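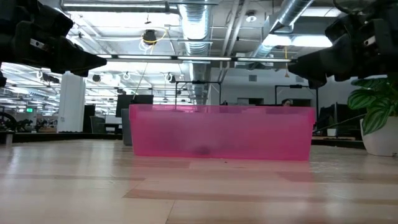

How should a mid-size shop budget for its first gripper cell? Set the purchase price and the first year of running costs on one sheet, and approve them together.

20 March 2018. Cuvwood today released the Stullow planning worksheet for companies buying two-finger gripper equipment. The worksheet has 14 line items, including spare fingertips, floor space, operator training and software renewal. It is free to download and replaces the paper form Cuvwood has mailed to buyers until now.

Proter used a draft to plan its Nolte site. The first estimate left out fingertip wear and bin handling trials. Adding them raised the request by $3915 per cell, and the site approved seven cells on that basis.

"Buyers tend to price the arm and forget the parts that touch the load," said Kelly Sowerby, planning lead at Cuvwood. "Those parts are consumables and belong in the operating budget."

The worksheet assumes an inspection every 2000 operating hours. Users can change the interval. A version covering leased equipment is due in September.

Press contact: Angus Henare, Cuvwood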